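Teaching a picking arm to cope with odd shapes: our four-step routine

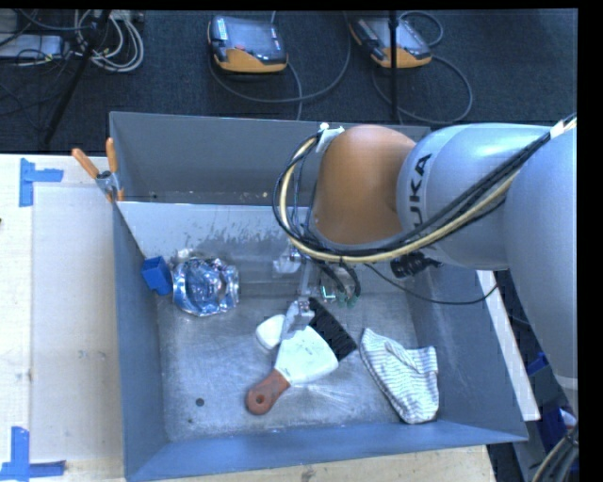
The KUKA arm with its gripper on the hand brush, foil and cloth still in the bin.

I get asked a lot how we run our mixed-bin trials at Grudiven, so I've finally written it up. You'll need an arm, a bin and some bits and bobs that don't match — that's the fun part!

1. Clamp the bin down. I skipped this in February and lost 100 attempts when the bin crept across the table (Jinlong Mao still brings it up).

2. Pick your objects. Mix stiff things with soft ones. A brush gives the fingers something firm to close on, crumpled cloth changes shape every time you touch it, and shiny foil is a real pain for depth cameras.

3. Let the model choose a grasp, then log the pose before the fingers close. We log the result separately, as a plain yes or no. If an object slips out on the way up, that's a no, however good it looked.

4. Tip everything out and drop it back in after every 6 attempts. Don't arrange it nicely! You'll want to, and your scores will go up for all the wrong reasons.

Retrain overnight and go again. Leobardo Bautista likes to hold back 2 objects the model has never met, and I do the same now — start with something floppy.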